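Seed potatoes are back at the Carnau swap, and there's more room this year

Good news if you grow your food in pots, on a balcony or in any scrap of dirt you can call your own: the Carnau seed and plant swap is coming back in March, and it's moving to a bigger space. I got the note this morning and I've been grinning at my tomato trays ever since.

The swap has outgrown the old library basement. Last year 300 people squeezed down those stairs, and if you were one of them you'll remember the line for the squash table (I gave up and went home with leeks, which I didn't need). This time it's in the long hall at Gasser Street, on the ground floor, with double doors wide enough for a wheelbarrow. Doors open at 10 a.m. and it runs until 2 p.m., or until the good stuff is gone. Come early for beans!

You don't have to bring anything to take something home, but it's nice if you do. Saved seed, spare seedlings, strawberry runners, a divided clump of chives, empty pots with a bit of life left in them, all welcome. Please write the name and the year on your packets. I took home three envelopes marked "pepper?" last spring and I'm still arguing with myself over what I grew.

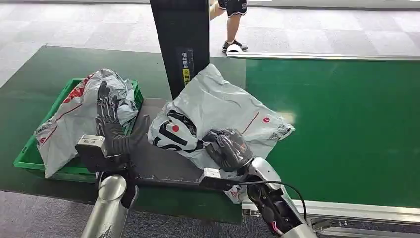

What's new this year

The big change is potatoes. The swap hasn't had seed potatoes since the basement flooded, and people have been asking and asking. The Drelier allotments have put in an order for 2000 tubers, which sounds like a mountain until you picture everybody grabbing a bagful. They'll be sold loose, one at a time if you like, so you can try a couple of kinds in a bucket without committing your whole balcony to it. There's an early, a salad type and a blue one. I'm having the blue one. I know it doesn't crop as well, and I don't care.

If you've never grown potatoes in a container, there's a half-hour talk at 11 a.m. on doing just that. I've been to one by the same group and it was properly useful: how deep to start them, when to top up the soil, how much water a black tub really drinks in July (a lot more than I was giving mine). Bring a folding chair if you have one. Seats go fast.

There's also going to be a compost corner. The Fladotar community heap has been cooking all winter and they're bagging up what's ready. Last I heard they had 800 pounds sifted, and it goes for a small donation per bag, which you can fill yourself. I used it on my salad boxes last year and had lettuce coming out of my ears until the heat got to it. It's a bit heavy straight from the bag, so I mix in some old potting soil, half and half, more or less by eye. 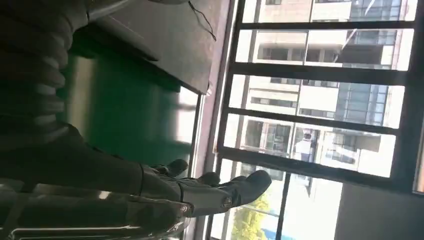 A robot arm and hand beside a window.

A few practical bits. Gasser Street has bike racks out front and a bus stop at the corner, and parking is on the street only. The hall isn't heated beyond taking the edge off, so if you're bringing tender seedlings, wrap them for the trip and don't park them next to the doors. Trays are hard to come by on the day, so bring a box or a shallow crate for your haul. I carried mine home in a tote bag once and arrived with what I can only call tomato salad.

Tables are free for anyone with a lot to share, but you do need to ask for one ahead of time. There's a sign-up sheet at the Drelier gate and another one at the library desk. Both close at the end of February. If you've only got a handful of packets, skip the sheet and drop them at the front table when you come in, where they get sorted by type.

Plants have to be healthy, please. Check under the leaves for aphids and give the pots a once-over for slugs. Last year something came in on a tray of marigolds and half the cabbage seedlings on the next table were lace by lunchtime. No bamboo, no mint unless it's in its own pot, and nothing dug up from the wild.

I asked what had been left over from last time, expecting crumbs, and there were 700 packets still in the tin! A lot of it is chard and sunflowers, as you'd guess, but there's a good amount of kale and some climbing peas in there too. It's been kept cool and dry, so most of it should be fine. If you're worried about old seed, put ten on a damp paper towel and give them a week on the kitchen counter before you fill a whole bed with hope.

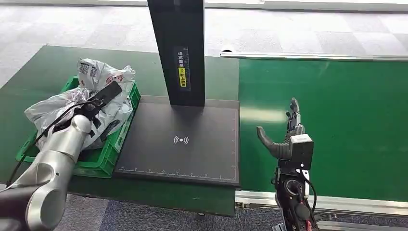

I'm hoping to bring two trays of tomatoes myself, a small red cherry and a stripy one I've saved from for a few summers now. They're on the bedroom windowsill and a little leggy, if I'm being fair, because I started them too early again. I do this every year. Bury them up to their first leaves when you pot them on and they'll forgive you (they forgive me, anyway). I'll also have a shoebox of runner bean seed, more than I could ever plant, and a few rooted rosemary cuttings if they make it through the next cold snap.

If it goes well there may be a second swap in June for all the late stuff, squash and leeks and the extra lettuces everyone has by then. It isn't settled yet, and it depends on whether the hall is free. I'll post here as soon as I know. In the meantime, dig out your spare packets, label them, and save me a blue potato or two if you get there before I do.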